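Breltesik Hand Station – for packing benches and kitting lines
Sold and serviced by Nindirier

In stock: ask. Lead time is longer in August, sorry, order early.

A fixed station for the dull end of the packing job. Pick, place, close the lid, next. Your people stay on the bench – the station takes the repeats.

Who buys it
Small warehouses mostly. Spare parts, pharmacy supply, craft kits, mail order. If you pack the same item all day and have trouble keeping the late shift staffed, read on. If every order is different, call first, we may talk you out of it.

What changes for the crew
Fewer hours of the same reach. More time on checking, odd orders, returns. At Trillano the evening packers now do the loading sheets too, which used to wait till 6 am. They asked for a stool and a second screen. Get both, cheap and worth it.

Somebody has to own the station each shift. Not an engineer, just a person who knows the stock and isn't shy about pressing stop. Training is one morning, then a half day after you've lived with it for a bit.

Pay and grades are your business, but settle them before it arrives. Rutherford didn't, and had a rough first month of grumbling. Fair enough too. 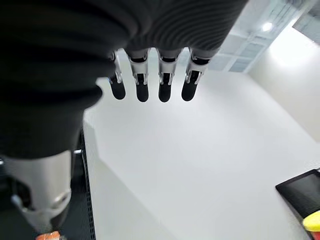 Pads and fingers are wear parts. Check at start of shift, wipe with a dry cloth, look for nicks. Swap kits come with the tool you need and a printed card. Keep one kit on the shelf at all times, we mean it. Wiping is a packer job, swapping is for whoever did the training.

Numbers
Rutherford site, before: 293 orders on a late shift. After: 301, with one person moved over to returns. So no, not a miracle. The gain was in returns, where the backlog went from 27 days to none by the end of the season. Ask us for the shift sheets, Rutherford is happy to share.

What's included
Station and controller
One hand, one spare pad kit
Stop button on a long cable, plus a fixed one
Wall card for the shift owner
Training as above
Phone help, 7 am to 7 pm

Not included
Bench, trays, compressed air (not needed anyway), freight over 100 miles

Good to know
Give it good light and a clear work surface. Clutter slows it down, same as people. Noise is low, you can talk over it. Plan a walkway behind, packers will want to get round with a cart – we've had to move two stations for that alone.

Counts per shift are logged for the station only. It does not log the people next to it and we wont set it up to. Put that in writing for your crew, they will ask.

Questions, site visits, trade-in on the older model: Cameron Dalgleish at the Nindirier sales desk. Mornings are best. Bring a box of whatever you pack, teh messier the better.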